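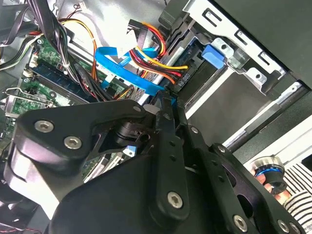 Trevthorpe opened its automation hall to visitors on 14 June 2020, with a program of demonstrations centered on the handling of used desktop computers. The open day was held jointly with Jernbridge, which has supplied equipment to the hall since last September. A total of 200 visitors attended over the course of the day, in nine groups.

The main demonstration concerned the inside of an open computer case, where a robotic gripper must reach data cables among power wires, memory slots and the metalwork of the drive bay. Staff explained that flexible parts remain the hardest to handle. A drive sits where its bracket holds it — a cable may lie differently in every machine that arrives. Visitors were shown how an operator selects an approach, and were invited to put questions between runs.

A second station presented the Sastry parts register, in which 496 case layouts are now listed. The register is used to plan each job before a machine is opened, and will be made available to partner workshops in Cambridge later in the year.
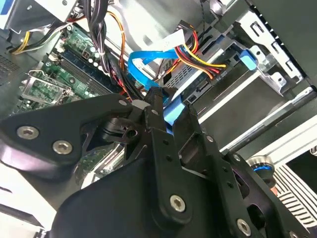
Thandeka Pretorius told the closing session that repair work deserved as much attention as recycling, and that she would like to see the same methods applied to replacing a single failed part. She added that small workshops would judge the equipment by how quickly it could be set up for an unfamiliar model, and asked that setup times be published along with the other results.

Trevthorpe has agreed to include those times in its next report. A further open day is planned for September, when the hall will also present its work on laptop computers. Places are free of charge but must be reserved in advance through the visitor office, extension 2089. Groups from schools and colleges are asked to state their size when booking.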